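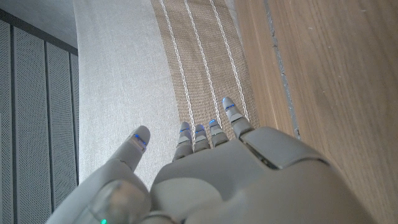 Brullberg striped curtain panel

I've been selling curtains out of the Likbridge shop long enough to have a favorite, and it's this one. Beige and brown stripes with wavy white lines running sideways through them — a little bit seventies, a little bit beach house, and it hides a dull back wall like nothing else I stock! We bring it in from Rácz, who weave it in small runs, so when a batch is gone you may be waiting until January for more.

Each panel is 56 inches wide and comes with a plain rod pocket. I'd get two for most walls, or three if you like it really full (I do). It's midweight, so some daylight comes through. If you want a dark bedroom, ask me about the lining, which adds 70 dollars a panel and takes me an extra week to sew in.

It's at its best in small rooms with a lot of hard gray in them, behind a wood table with a warm brown grain. The browns pick each other up, and the waves keep it from looking too serious.
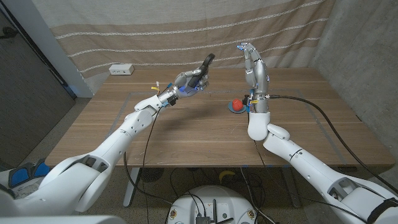

Pavithra Achari wrote to tell me she washed hers cold, hung it up damp and the creases dropped out by morning, though she wishes the hem came a bit longer for her old house. Fair enough, Pavithra! I can leave the hem unfinished if you ask when you order.

Wash it by itself the first time, please, and skip the dryer. Samples are free, just send me your address. I've mailed out over 400 of them and I still cut every one by hand, so give me a few days.

Page updated Apr 13, 2023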